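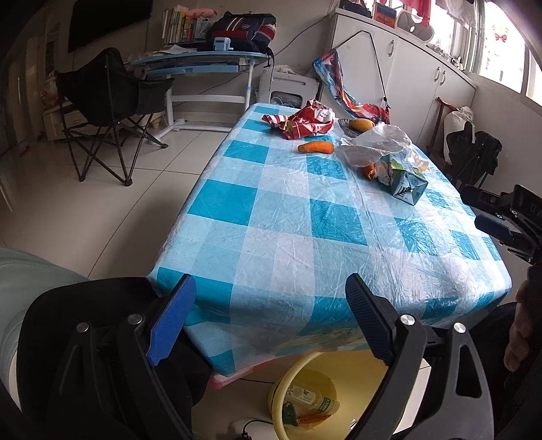 Somewhere along the line we decided a table should be clear. I think that's wrong, at least for the one nearest the kitchen.

My mother-in-law in Skikcombe kept a checked cloth on hers with clear plastic over the top, and everything landed there first: fruit, carrots, a bag of chips, a carton of something to drink. Then it got sorted. The good fruit went into a basket, the rest into a basin on the floor, and the plastic bags were folded for next time. The plastic was never smooth and it didn't matter, as one wipe cleaned it.

When we moved to Astcombe I paid for 2 metres of proper linen and spent a winter guarding it. Groceries went straight to the cupboards, still in their bags, and we forgot what we had. I threw out a lot of soft carrots that February.

My neighbour Kuldeep Gautam says a cluttered table makes the whole room look untidy. He's right about the look. But I'd sooner see the mango and eat it than find it a week later behind the rice.

The linen is in a drawer now. I bought plastic off the roll at Kinnunen, 18 dollars, and the kids can spill what they like on it - most nights they do.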